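4. Putting Small Tools Away: The Tool Roll Task
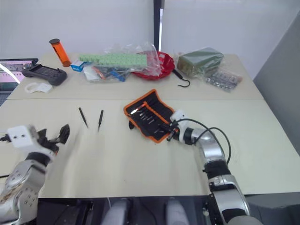
4.1 Task and setup

Figure 3. The two-arm station during a tool roll trial. The roll lies open on the near table with two precision screwdrivers to its left. The right gripper is at the right edge of the roll.

Most published work on household and shop chores uses objects that fill a hand: cups, towels, boxes, bottles. Repair benches are different. Much of the cleanup at the end of a job involves parts and tools that are thin, light, and stored in soft holders. We included the tool roll task (Figure 3) to find out how far current two-arm policies get with this kind of work.

The task is simple to state. An open fabric roll with elastic loops is placed on the near table. Two precision screwdrivers lie next to it. The robot must return each screwdriver to a free loop and leave the tools already in the roll where they are. A trial ends when both screwdrivers are in place, when one leaves the reachable area, or when the time limit of 200 seconds runs out.

The far table was left cluttered on purpose. Earlier tests in the Restrepo lab space used a cleared surface, and the resulting policies did poorly when bags, packaging, and electronics were added. Clear plastic bags were the worst of these for our depth estimates, so we kept several on the table in every session. The robot is not asked to touch anything on the far table.

4.2 Data and training

Operators recorded 1,929 demonstrations. After we removed trials with dropped commands or missing wrist images, 1,076 remained for training. The position and angle of the roll were changed before each trial. Operators were told to use either arm for either screwdriver, and to hold the fabric down with the free gripper if it moved.

We trained two policies on the same data. The first, Grerkov, predicts short chunks of joint targets from the head and wrist views. The second, Restitia, adds a step that picks a target loop before motion starts. Neither policy uses force sensing at the fingertips.

4.3 What the robots could and could not do

Both policies reached for the right objects in nearly all trials, and both learned to stay clear of the far table. Picking up a screwdriver from the flat surface was the first common point of failure. The handles are slim, and a gripper that comes down slightly off center pushes the tool away. Restitia recovered from this more often, usually by lining up again with the long axis of the handle.

Insertion was harder. An elastic loop has to be opened by the tip of the tool, and the fabric under it gives way when pushed. In failed trials the tip often slid over the loop and came to rest on top of the row. The policies then released the tool as if it had been stored. We scored these as failures, although a person glancing at the roll might take it to be tidy.

The free arm was used less than we expected. Operators pinned the edge of the roll in most demonstrations, but Grerkov rarely did so, and the roll turned under the other gripper as a result. Restitia held the edge more reliably but sometimes kept holding it after the second screwdriver was dropped.

4.4 Discussion

We do not consider this chore solved. A person does it in a few seconds, mostly by feel, and neither policy came close to that pace. The results suggest that camera views alone are a weak signal once the tip is under the fabric. Tests with a stiffer roll are reported in Section 5, and the scoring sheet is given in Appendix B.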